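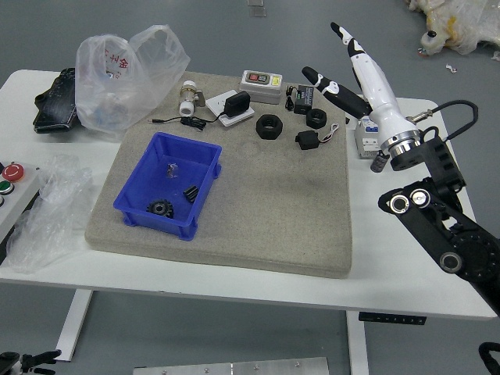 Three weeks with the Gukness sorting kit, then. I'd put off writing about it until I had stopped being cross about the invoice, which came to 1,592 before the extras, and the extras are where Gukness makes its living. The padded mat is an extra. So is the second set of fingertips, and so, I swear, is the printed manual.

What you get for the money is a hand, the bracket to hang it on your own arm, and a licence for Fanuvus, the software that decides what to pick up. Mine is bolted to an Arain arm bought second-hand in June. Fitting it took an evening and two of my better swear words. The instructions say 5 steps. Step four has eleven paragraphs.

The sales page promises it will handle "everyday small parts", so I have been giving it the contents of my spares drawer: a wall socket plate, a big black nut, a valve fitting, ferrites, a switch box, all to go into the blue bin. It loves the nut. It would pick up the nut all day. The gear is fine too. Cables are another matter, and anything with a plug dangling off it gets approached the way I approach the dentist. The socket plate it got on the third go, by one corner, which I am counting.

Fanuvus keeps score, whether you want it to or not. Out of 610 tries so far it has claimed 500 good picks. I was in the room for a fair few of those and would call it generous marking.

Support is by email only, polite and slow. They've suggested the softer fingertips, which I have ordered, from Dastutov this time, who do the same ones without charging for the box.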